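Why Oil and Water Stay Apart, and What Soap Does About It

Pour a spoonful of cooking oil into a glass of water. The oil floats to the top and stays there. Stir it hard and it breaks into drops, but when you stop stirring, the drops join up again. Add a little dish soap, stir once more, and the liquid turns cloudy. The drops are now much slower to join. This page explains why.

Start with water

Water is made of very small parts called molecules. A single drop holds more of them than a person could ever count. Each water molecule has one oxygen atom and two hydrogen atoms.

The oxygen end has a slight negative charge. The hydrogen ends have a slight positive charge. Opposite charges attract, so water molecules pull on each other all the time. The pull is strong enough to make water bead up on a waxed car or a leaf. It also makes a kind of tight layer at the surface, called surface tension. Some insects can stand on it.

Now the oil

Oil molecules are longer. They are mostly chains of carbon and hydrogen, and the charge is spread evenly along the chain. Water has very little to hold on to. The water molecules keep pulling on each other, and the oil is left out.

Oil floats because it is less dense than water. A cup of oil weighs less than a cup of water.

Grease on dishes behaves the same way. Butter, meat fat and salad dressing all contain fat or oil. Plain water runs over them and leaves most of the grease where it was. Hot water does a better job than cold, because warm fat is softer and moves more easily. It still does not mix with the water.
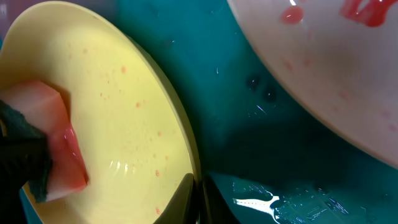 A sponge against a yellow plate with small spots of food on it.

A molecule with two ends

A soap molecule has a head and a tail. The head carries a charge, so it is drawn to water. The tail is a chain much like the ones in oil, so it mixes with grease.

When soapy water meets a greasy spot, the tails push into the grease and the heads stay in the water. Rubbing breaks the grease into small drops. Soap molecules surround each drop, tails in and heads out. The ball they make is called a micelle (say "my-SELL"). From the outside it is all heads, so water can carry it down the drain.

Soap also weakens surface tension. The water spreads out flat and gets into small scratches and corners.

Try it: the pepper test

You need a wide bowl, water, ground pepper and dish soap.

1. Fill the bowl with water to a depth of 4 centimeters.
2. Shake pepper over the surface until it is lightly covered.
3. Touch the middle with a clean, dry finger. Watch the pepper.
4. Put one drop of soap on your fingertip and touch the middle again.

The second time, the pepper shoots toward the sides. The soap weakens the pull in the middle, and the stronger pull near the edges drags the surface layer outward - with the pepper on top of it. To repeat the test, wash the bowl and rinse it well. Leftover soap will spoil the result.

Words to know

Molecule: two or more atoms joined together.
Surface tension: the pull that holds the top layer of a liquid together.
Micelle: a tiny ball of soap molecules, often with grease inside.

Next in this series from Tollgate: Why Does Ice Float?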